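Guides > Furniture care > Waxing a wooden table

How to wax a wooden table (and enjoy doing it)

I've been waxing furniture at Reststead, our little workshop, for years now and I still get a thrill when the first pass of the cloth brings the colour up. It's such a cheap job too, and you can do the whole thing in an afternoon with the radio on!

You'll need:
a tin of clear paste wax
fine wire wool (0000 grade)
three or four old cotton cloths, washed and lint-free
a soft shoe brush
a mild soap and a bowl of warm water

Start by finding out what's already on the wood. Dab a little white spirit on the underside, somewhere out of sight, and rub. If the cloth comes away yellow or brown, you've most likely got old wax, and you can carry on. If nothing comes off, it may be varnish, and wax will still sit nicely on top as long as the varnish is sound.

Next, wipe the table down with a barely damp, soapy cloth, then a clean damp one, and let it dry overnight. Please don't rush this bit. I once waxed a hall table for the Stirnard tea rooms while it was still a touch damp and it went cloudy by teatime – I had to strip the lot and begin again.

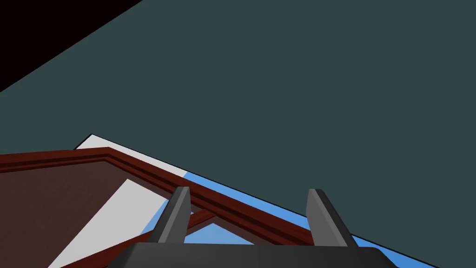
Wax goes on in the direction of the grain, and far more thinly than you'd think. Scoop out a lump the size of a hazelnut, fold it inside a cloth and knead it until it starts to come through the weave. Work a patch as big as a dinner plate, then move along. Even a faint grain on a reddish-brown top will give you a line to follow, and if there's a raised rim along the edge like this one, leave it until last and do it with the shoe brush, as a cloth tends to pack wax into the corner where the rim meets the top. Go lightly!

Leave it for 20 minutes, or whatever your tin says. It should look dull, a bit like breath on a window. Then buff with a clean cloth, turning it often, and keep going until your hand slides without any drag. If it feels sticky you've put too much on, so rub over it gently with wire wool and a tiny dab of fresh wax, then buff again.

A second coat the next day is well worth having. I did a third on my own kitchen table last September and it was lovely, but I'll admit that was mostly for fun.

For looking after it, dust with a dry cloth and wax again once or twice a year. Skip the spray polishes, use mats under hot dishes, and blot spills straight away. Small white rings will often buff out with a little wax on wire wool – go with the grain and stop as soon as the mark fades.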